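Druremham Parish Hall and Church — walk-round before the November services

Done in one go between morning prayer and the food table setting up. OK = fine, ACT = needs doing, N/A = didn't apply. Comments where I had time.

OUTSIDE
Main path and ramp — OK. Leaves cleared, moss still on the left side of the ramp, slippy.
Handrail — ACT. Bottom bracket loose again. Same one as last year.
Porch light — OK, comes on at 4:30pm.
Side gate — ACT. Latch sticks. Must open from inside without a key during services.

CHURCH
Fire exits x2 — north OK. South ACT, hymn book cart parked across it. Moved it. Please leave it moved.
Extinguishers — OK, all in date, tag missing on the vestry one.
Seating — OK for 70 downstairs. Gallery stays shut for the remembrance service, no exceptions.
Candle stands — ACT. Sand low in both. Tapers only, no tea lights on the window ledges.
Heating — OK. Meter read 1,857. Noisy for the first ten minutes, then settles.
Carpet edge by the font — ACT. Taped for now, tape wont last.

KITCHEN AND SUPPER TABLES
Fridge temp — OK.
Hot water urn — ACT. Lid doesn't lock. Fill to the line and keep it at the back of the counter.
Fryer — N/A, fish coming in ready cooked from Narno.
Allergen sheet — ACT. Old one still up, says nothing about the batter.
Table tops — OK, wiped down. Trays: check for cracks and chipped rims before food goes on.

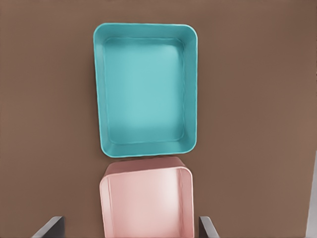 Teal tray, upper of the two, open top.

First aid box — ACT. Short on burn dressings, plasters fine.
Tea towels — clean ones in the drawer, take the old ones home and wash them please.

HALL
Stacking chairs — OK, max five high. Found one stack at eight.
Extension leads — ACT. One with a cracked plug, binned. Do not bring another from home untested.
Toilets — OK. Emergency cord in the accesible one was tied up, now hanging to the floor as it should.
Alarm panel — OK. Disitum sticker has the call-out number, quote site 101.

STILL OPEN
Handrail, gate latch, candle sand, carpet, urn lid, allergen sheet, burn dressings. Handrail and carpet first — both before the remembrance service. Rest can wait untill the week after, except the allergen sheet, needed for the supper.

Sheet goes back in the blue folder in the vestry.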